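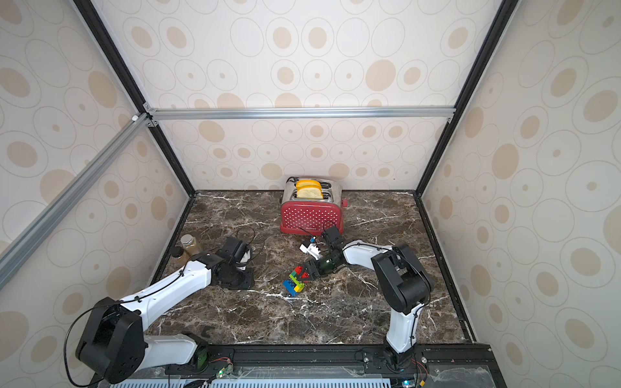
# Toast, Toy Bricks and a Marble Tabletop: The Breakfast Corner Opens at Prato

**For release in February**

Hi, I'm Tamara Panasiuk, and I run the home floor at Prato. I get to write this one myself, so please forgive the brackets and the excitement! This month we're opening the Breakfast Corner, a small part of the shop built around the table most families I know really have: toast at one end, toys at the other, and somebody trying to find room for a plate.

The corner is based on a setup we put together with Brirkard, who helped us choose the surfaces and the wallpaper. We wanted it to feel cheerful at 7 in the morning, when I personally don't feel cheerful at all. So we started with the toaster. It's red with white polka dots and a shiny metal top, and it has a little red lever on the side that matches. I saw it in a supplier's catalog last fall and wouldn't stop talking about it until it was ordered.

Everything else grew from there. The tabletop is dark brown marble pattern with white veins running all over it, and the walls are papered in cream with beige and tan ovals and circles, one inside another. On paper that sounded like too much. My colleague Radymyr Shevchuk told me so several times, and he had a plain gray wall picked out as a backup. We put up the paper first, he looked at it for a whole afternoon, and the gray went back to the stockroom.
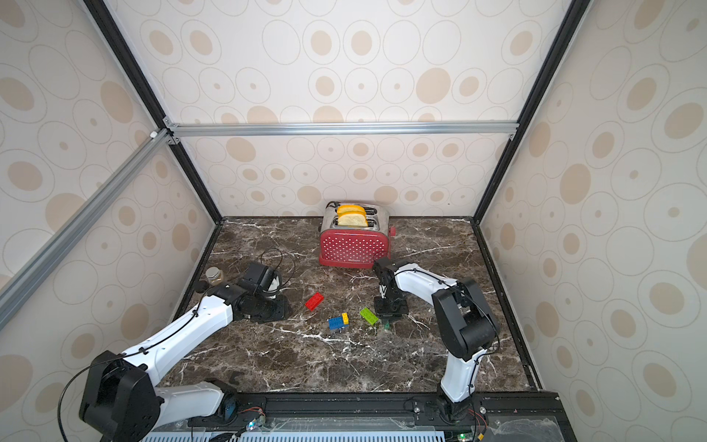

*Two slices up in the polka-dot toaster, with the toy bricks out on the tabletop.*

Then there are the bricks. They're the big chunky kind, in red, blue, yellow and green, and I'm very fond of them against all that brown. My own kitchen table has had bricks on it for years (they live under the fruit bowl, in the bread bag, once in the butter) and I've stopped fighting it. We asked shoppers on our mailing list what's on their table at breakfast besides food, and 1367 of them wrote back. Toys came up more than anything else, ahead of mail and homework. One person just wrote "the cat."

So the Breakfast Corner has toys in it on purpose. We'll have a low shelf of bricks for kids to build with while the grown-ups look at toasters and jars, and you're welcome to bring your own if there's one your kid won't be parted from. Please check the bread slots before you leave. I mean it!

Speaking of jars - we've stood a couple of glass ones with lids at the side of the table, in two sizes. Dry goods in clear glass are my favorite cheap way to make a counter look cared for, and you can tell at a glance when you're running low. The shop will carry 17 jar sizes to begin with, from spice-sized up to one that Radymyr can get his whole arm into.

A word on the tabletop, as people keep asking me about it. It's glossy, and it catches the light in a big way, so if your kitchen has a strong lamp right overhead you'll see a bright patch on it. I love that. Radymyr would like me to add that we can also order it in a matte finish from Mallent, and that the samples are in the second drawer by the register. All that veining is busy enough to be kind to crumbs, too, at least from where I stand.

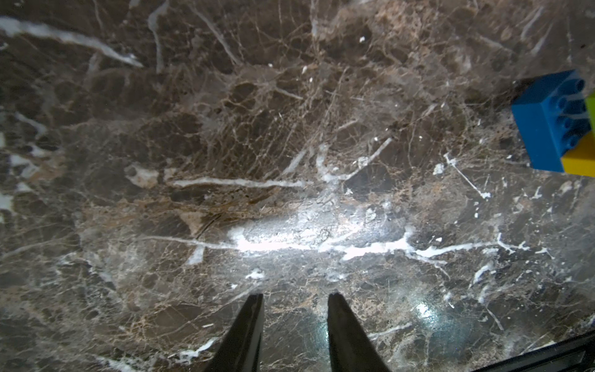

## Visiting the Breakfast Corner

The corner is on the ground floor, past the linens and just before the stairs. We open at 9 in the morning all through February, and there'll be free toast until 11 every day, with butter and plum jam from Palamarchuk, the bakery across the street. They're baking the bread for us as well, a soft white loaf that goes a lovely gold. Come early if you want the jam, because I've seen how my coworkers behave around it.

We're also doing a table swap. Bring in a toaster you don't use anymore and we'll take something off the price of a new one, whatever color you pick. The old ones go to a repair workshop that got over 3463 small appliances running again last year. They've asked us to pass along that cords should be tied up and crumb trays emptied, please.

## For more information

Press visits are welcome before opening, from 8 in the morning, and we're happy to set the table up for your own photos. Ask for me, Tamara Panasiuk, at the Prato home floor desk. For questions about finishes, wallpaper or deliveries, Radymyr Shevchuk is your person, and he answers his messages a good deal faster than I do.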